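Grodow School of Applied Media
Tabletop Studio, Unit 3: Cloth, Backdrop and Objects
Course notes

3.1 Scope

The unit covers the preparation of a table for work against a green backdrop. It deals with the surface, the hanging cloth, the place where they meet, and the first objects set down. Lighting is treated in Unit 4, and the keying software has its own lab sheet. Students are expected to have read the chapter on drapery in the Kolář reader before the session.

The reference setup is a white table with a gridded cloth laid over it and a green cloth hung behind. The same setup is used for all exercises in this unit.
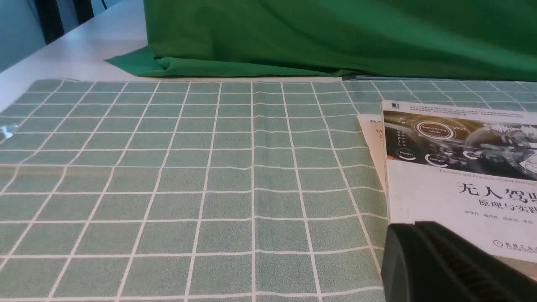 Page last changed: 27/01/2022

3.2 The gridded cloth

A printed grid gives a ready check on flatness. When the cloth lies flat, its lines are straight and converge evenly with distance, and the cells get smaller toward the back edge at a steady rate. When the cloth is lifted by a fold, the lines bow. The vertical lines on the reference table waver in several places, and there are shallow folds toward the back. Folds of that size do no harm under a heavy object. Under a light or narrow one they tilt the base, and the tilt shows in the contact shadow.

Smoothing is done from the center outward with the flat of the hand. Pulling at one corner moves the fold to another place and skews the grid. If the lines are to be used for placing objects, align the back edge of the cloth first and leave it alone afterward.

A grid is also a rough measure. Record the position of an object as rows from the front and columns from the left, and name the corner of the object that was used. "Front left corner" is enough. Do not use the middle of an object, which two people will judge differently.

3.3 The backdrop

The green cloth should reach past the back edge of the table and have some length to spare. Where the spare length comes forward onto the table, it forms a flap. The flap has its own highlights and shadows, and a key set on the hanging part may not hold on it. The options are to tuck it behind the table, to spread it smooth, or to accept it and mask it later. State in the log which one was chosen.

Diagonal wrinkles come from uneven support at the top. Vertical folds come from too much cloth between supports. Both can be reduced by clips at the sides. Steam the cloth when it is hanging, not on the table.

The pale green of the tablecloth needs attention. It is much less saturated than the backdrop, but the hue is close enough that a wide tolerance will begin to remove parts of it. Start narrow and widen in small steps. A key that clears 98 percent of the backdrop and leaves the tablecloth whole is better for this course than a full one that leaves holes in it.

3.4 Objects and cables

Books are used as the standard block. They have flat faces, hard edges and printed type, so focus and placement are easy to judge. The title on top in the reference setup is "Theories and Practices of Self-Driving Vehicles," with a white cover and a dark band across the upper part. Stacks should be either squared or plainly offset. An offset stack shows the page edges of the lower books and gives more edges to test the matte against.

A cable counts as an object. The light gray one on the reference table passes in front of the stack, turns up along its right side and arcs over to the round white power strip. It crosses the grid at changing angles, and every crossing has to be kept clean if the cable stays in. If it is not part of the arrangement, route it off the nearest side before the first exposure.

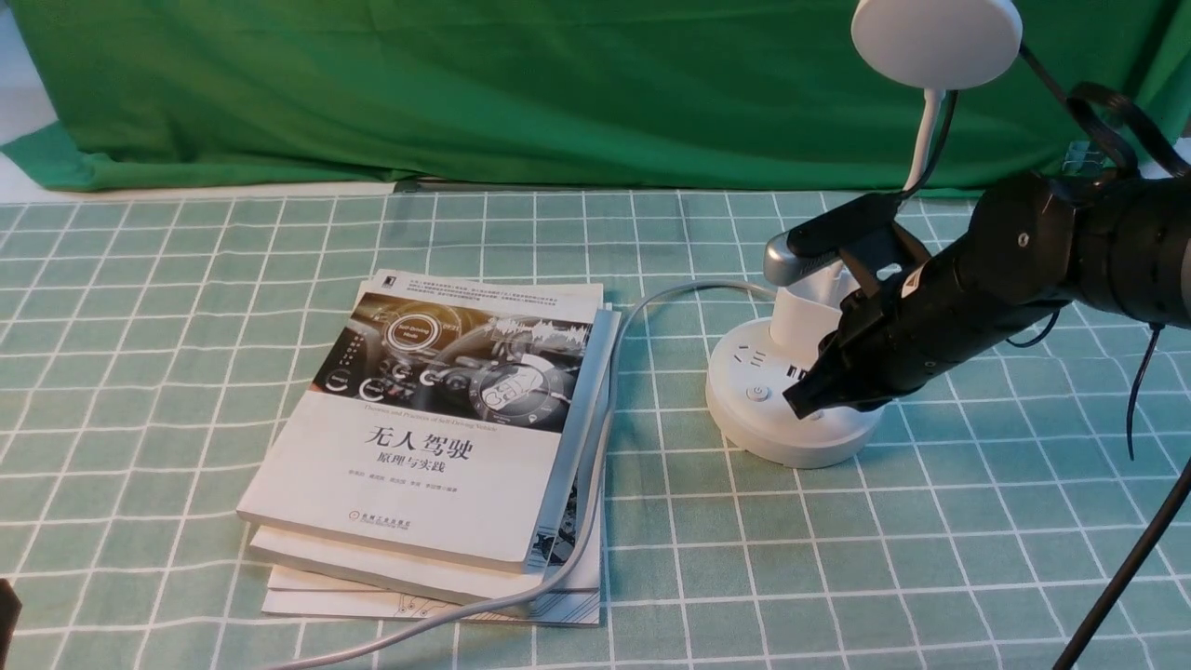 3.5 Exercise 2

Work in pairs. Set the stack left of center and record its position by rows and columns. Make one exposure with a cable on the table and one with the table cleared to the books alone. Do not move the stack between exposures. Key both with the same settings and compare the edges of the top cover, the page blocks and the line where the backdrop meets the table. That line is often dark, and a dark green gap will need its own sample.

Hand in both results with a log of no more than 200 words. File names follow the Plelov convention given in Unit 1.
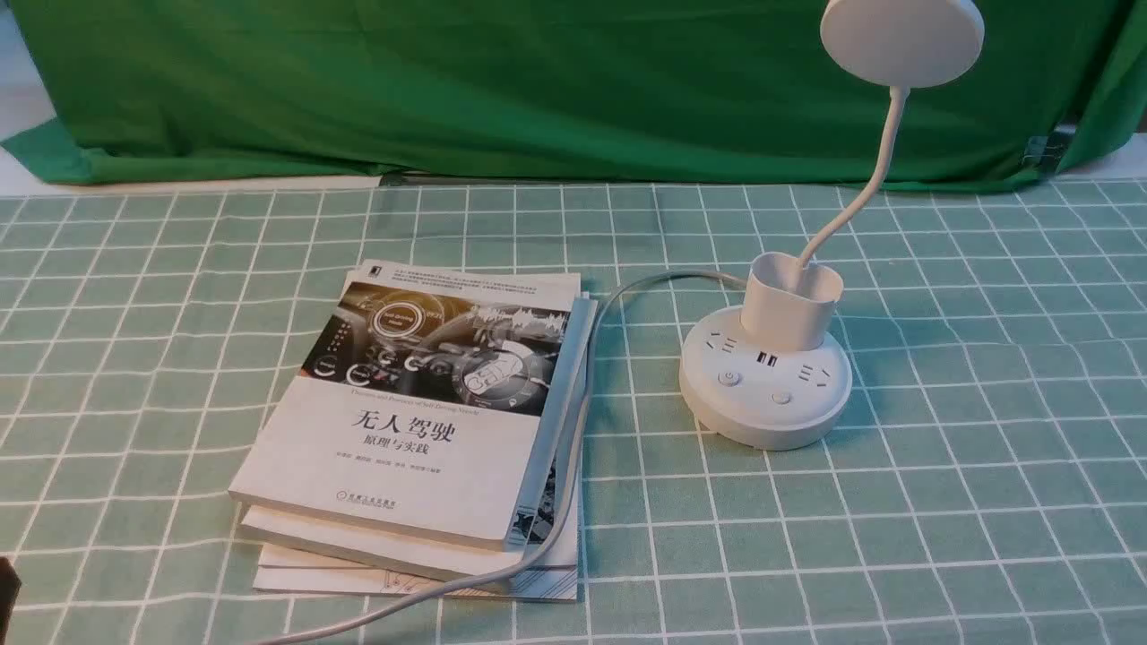 Ľudovít Šimko: The log should also say where the clips are. I repeated the exercise in October with a clip moved inward by a hand's width, and the folds near the right side came out different enough that my old sample no longer worked. Could the Sarkis log sheet get a line for it?

Clip positions may be entered under "Backdrop" on the existing sheet. Give the side and the distance from the tabletop.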